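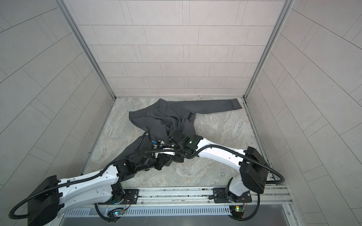 18 December 2019

Morning

Woke at six with the list already going in my head. The bus north leaves at noon tomorrow and I had packed nothing but socks. Frost on the inside of the kitchen window again. Made oatmeal, paid the gas bill, and wrote the last 16 cards at the table. I still don't have a new address for Despina Economou, so hers will have to go through her sister.

Walked to the post office before the line got long. Stamps came to more than I wanted to spend. Stopped at Gwynne on the way back and bought wool for Mother, the dark green, and a tin of shortbread for the house.

Afternoon

Gray things today, mostly. Gray sky, gray slush, and a gray zipper on my mind, as I can't decide what to wear for the walk from the station. It is a mile uphill and the wind comes straight across the fields.

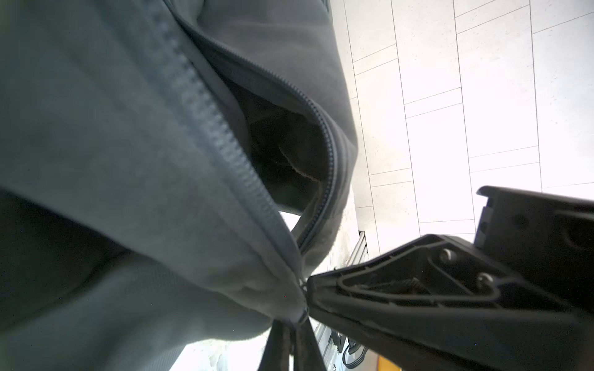
Elin Vaughan called around two. She says the hill road was closed for most of yesterday and I should bring boots and leave the good shoes at home. She also wants the 50 dollars I owe her for the concert tickets, fair enough. I told her I'd have it in an envelope.

So the boots are going, and the good shoes are back in the closet. That freed up half the suitcase - I put in two sweaters and the library book, due in 30 days.

A dark jacket with a zipper will do for the bus, with the heavy coat over my arm.
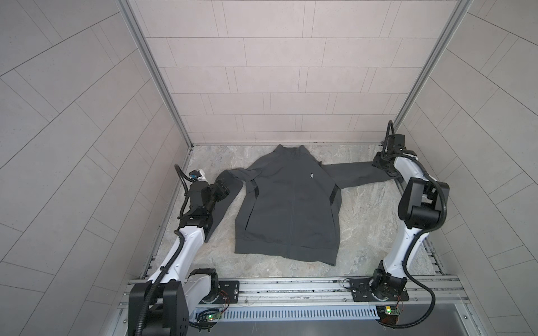
Evening

Soup and toast. Alun Hopkin came by for the spare key and stayed to watch the news. He'll water the fern and bring in the mail. Set the alarm for seven. Still have to find the envelope.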